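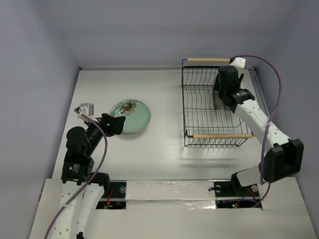 Cable routing and front panel access on a two-arm cell

Posted in: Workcells and Fixtures

Our department at Prellthorpe operates a small enclosed cell with two arms mounted at the front edge of the table. It is presently used for dish rack work. Each arm carries a wrist bracket with a purple cable draped loosely down the outside of the links. Since March, the right arm has lost its wrist camera signal on 6 occasions, in each case with the gripper reaching to the back of the rack. The foil tape on the centre of the front panel has also become wrinkled. I would appreciate advice on whether the cables should be secured more tightly, and whether the tape should be replaced at the same time.

Valtonen Lab Services

Jouko Saarela
The cable should not be shortened until the full reach of the arm has been checked. The following procedure is recommended.

Disconnect power to both arms and wait for the indicator LEDs in the panel cutout to go out. Support the forearm before releasing any joint. Move the arm by hand to its farthest working position, which in your case is the back corner of the rack, and observe the cable at the wrist bracket. If it pulls straight at the connector, the loop is too small. If it touches the side wall, the loop is too large and should be guided along the forearm with a soft hook-and-loop tie. Leave the elbow free, and fit no tie within 68 mm of a joint.

Inspect the connector at both ends. An intermittent fault that appears in one posture is generally a strained connector. Repeat the inspection on the left arm, even if no fault has been reported there.

The tape may be renewed during the same shutdown. Keep offcuts well away from the panel cutouts, as foil is conductive.

Udero
Agree with the above. We had the same trouble and a new cable fixed it. Cable ties are fine if you don't overtighten them.

Bench 656
Please wear eye protection when cutting ties near the wrist. Ours are Uvex. I can't comment on the tape.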